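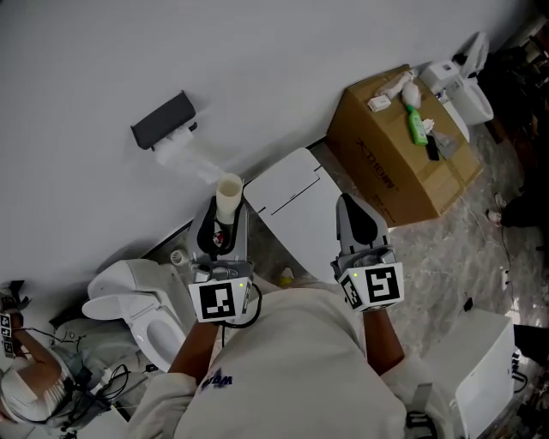
Section 4: Getting your station on the air with the Flurkness playout desk

By now you have the desk installed and the license key entered (Section 3). This section takes you from a silent machine to a running broadcast hour, with music, a news bulletin and the station ID in all the right places. Set aside an evening for it. Most people finish sooner and spend the rest of the time playing with the jingles, which we fully support!

You will need:

The control computer, plugged in to mains power
Headphones (closed-back if you have them)
At least one hour of music files
Your station ID, recorded or bought
The admin password you chose in Section 3

4.1 Set the clock first

Everything in Flurkness hangs off the clock. News at the top of the hour, the ID, the switch to the overnight playlist, all of it.

1. Open Settings, then Station, then Time.
2. Pick your time zone from the list. Choose by city, not by offset, or the March clock change will catch you out.
3. Turn on Network Time.
4. Wait for the dot beside the clock to go green.
5. Click Save and restart the desk.

Note: If the dot stays amber, your network is probably blocking time requests. Ask whoever looks after your router to allow them. You can carry on with the rest of this section in the meantime, but don't go live on an amber dot.

4.2 Bring in your music

1. Open Library and click Add Folder.
2. Point it at the top folder of your collection. Flurkness will look inside every folder below it.
3. Leave Measure Loudness ticked.
4. Click Start.

The first scan is slow. Our own test library has 1,587 tracks in it and we usually start the scan before dinner. Later scans only look at files that have changed, so they fly by.

When it finishes, look at the tab called Needs Attention. You'll find files with no artist, files with no title, and the odd thing that was never music in the first place (voice memos, mostly). Fix or remove these now. A track with no artist can't be reported properly, and the monthly music report in Section 9 will refuse to close until you deal with it.

Caution: Removing a track from the Library does not delete the file. Delete File does. There is no undo, and the two items sit next to each other in the menu. We're moving them apart in the next release.

4.3 Build an hour

This is the fun part. An hour in Flurkness is called a wheel, and you can draw as many as you like: one for breakfast, one for the late show, one for the person who only plays accordion.

1. Open Wheels and click New.
2. Give the wheel a name your presenters will recognize. "Weekday breakfast" is good. "Wheel 2" is not.
3. Drag a News block to the top. It locks to the hour by itself.
4. Drag a Station ID block in directly after the news.
5. Fill the rest with Music, Talk and Spot blocks in whatever order suits the show.
6. Check the total in the lower corner. A little over is fine, as the desk will fade the last track. Under is trouble, and the total turns red to tell you so.
7. Click Save.

Note: Spot blocks hold paid advertising and sponsor messages. Keep them separate from Talk even if the presenter reads them live. The log marks every Spot with its start time, and that log is what your sponsors will want to see at the end of the month.

4.4 Connect the news feed

Flurkness can collect a bulletin from any provider that offers a plain audio link. We've tested it thoroughly with Tolier, who supply the bulletins for our pilot station, and the steps below use their settings. Other feeds work the same way with different addresses.

1. Open Feeds and click Add Feed.
2. Paste in the link your provider gave you.
3. Set Collect At to 2 minutes before the hour.
4. Set If Late to Play Backup.
5. Under Backup, choose a piece of music without vocals that runs for at least 300 seconds.
6. Click Test. You should hear the most recent bulletin in your headphones.

Caution: Never set If Late to Repeat Last. A bulletin that was right at breakfast can be badly wrong by lunch, and listeners will hold you to it. The option exists for sports results loops and for nothing else.

If your own newsroom records the bulletin, skip steps 2 and 3. Tick Local File and choose the folder where the newsreader saves the finished recording. The desk takes the newest file in there, so keep drafts somewhere else.

4.5 Give people access

Every person who touches the desk should have their own login. Sharing one is tempting in a small station, but the log then can't show who dropped the wrong spot into the wrong hour.

Presenter: can run a show, start and stop tracks, and open the microphone.
Editor: everything a Presenter can do, plus replace bulletins and pull a story off the schedule.
Manager: everything above, plus wheels, feeds, spots and users.

1. Open Users and click Invite.
2. Type in the person's name and email address.
3. Choose a role.
4. Click Send. The invitation is good for one use.

At Trodside, our pilot station, Drita Kolev set up her team with one Manager and put everyone else on Presenter for the first month. We liked that so much we made Presenter the default.

4.6 Do a dry run

Please don't skip this! It's the moment it all starts to feel like radio.

1. Set Output to Headphones Only.
2. Load your new wheel and start it 15 minutes before the hour.
3. Listen through to the news.
4. Check that the last track fades cleanly and the bulletin starts on the hour.
5. Check that the station ID follows the bulletin with no gap.
6. Open the Log and confirm that every item has a title and a start time.

If the bulletin is much quieter than the music, go back to Feeds and turn on Match Loudness. If the ID is missing, open the wheel and make sure the block has a file attached to it. An empty block is skipped without a warning.

Once you're happy, set Output to Transmitter or Stream. The On Air banner goes red across the top of every screen that's logged in.

4.7 Emergency playlist

The emergency playlist starts when the desk hears silence for longer than the limit in Settings, under Silence. Guzmán encoders have a silence detector of their own, so switch one of the two off or they'll fight over the output. We suggest keeping the one in Flurkness, where you can see it trip in the log.

Fill the emergency playlist with music you'd be glad to hear for several hours. Leave out anything seasonal, and check it again whenever you change your station ID.

Continue to Section 5, Microphones and phone-in callers.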